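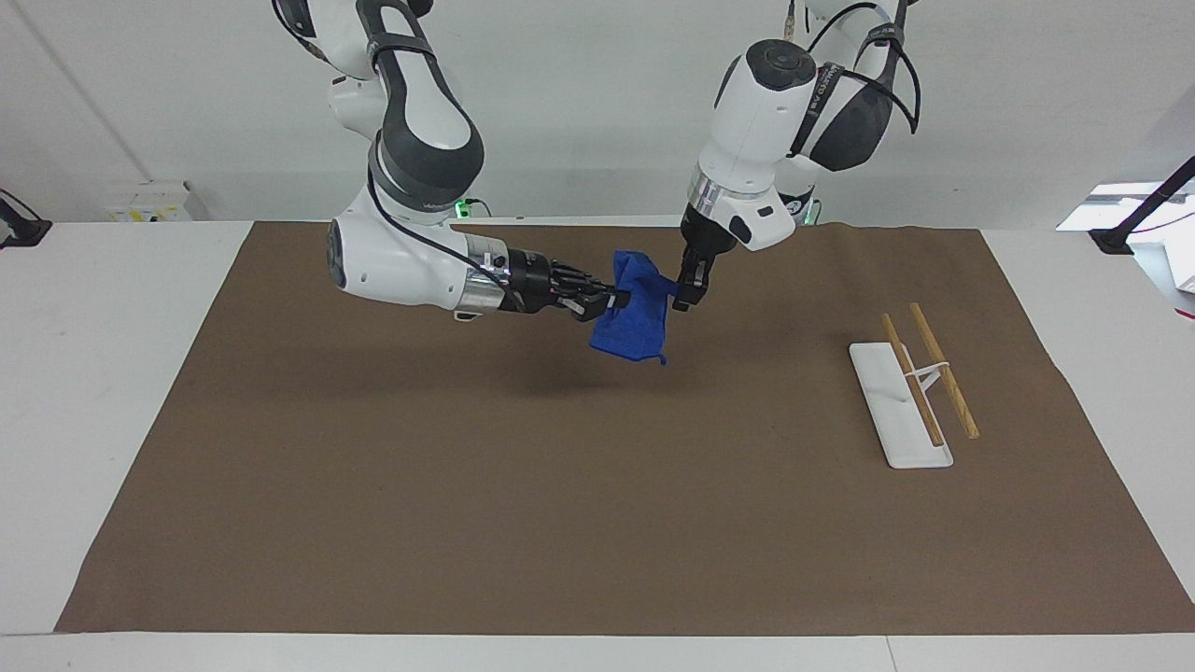
Setting Up the Two-Arm Cell

Home | Projects | Robotics | Student Blog | Contact

By Selma Spahić, June

So my half of the Tiltgate project was looking after the cell, and I ended up loving it! Suqin Xie wrote the cloth-hanging program. I did cables, grippers and an awful lot of tape.

The first job was the paper. We cover the white tabletop with brown paper and I re-lay it every Saturday, then check the rack against my pencil sketch. The two arms have different grippers, so each one gets its own zero check (I mixed them up once and lost an afternoon).

Cables were the real headache. One kept tugging at the wrist when the elbow folded, so I gave it roughly 14 cm more slack and re-did the strap. After that I ran the full motion slowly 7 times with a hand on the stop button — boring, but I slept better.
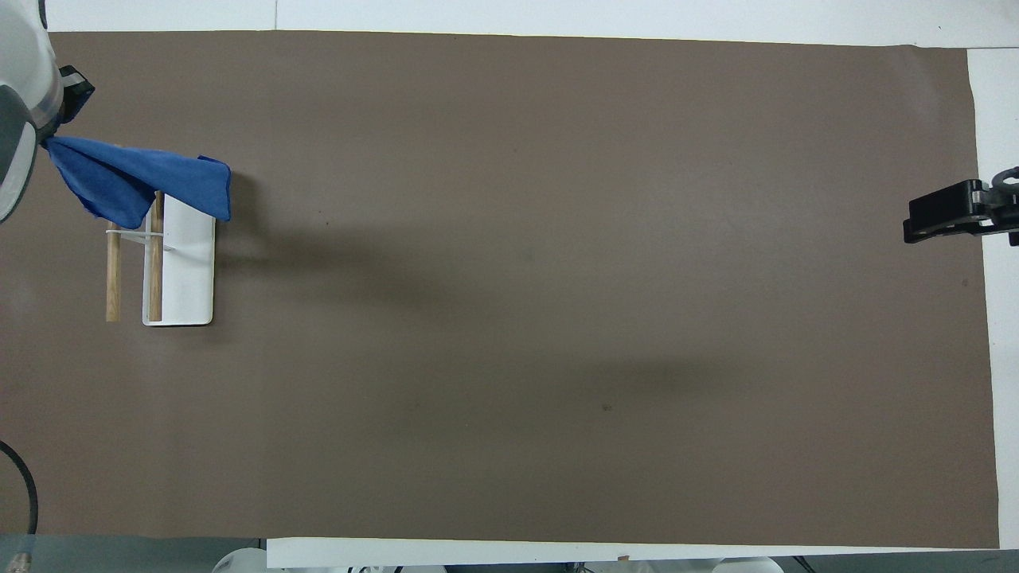
Blue cloth over the rack, held by one gripper.

By the end of term we had logged 153 runs and I'd re-zeroed the grippers three times. Next I want to write the morning check up properly so the Stirkport group can use it without calling me.

Comments

Haruna Hattori: Does the paper slide when a gripper touches down?

Selma Spahić: A bit, at the corners. More tape!

Stela Preda: Please post the cable part with measurements, ours snags constantly.

Nathalie Fortin: Nice work, you two. Bring the log on Saturday.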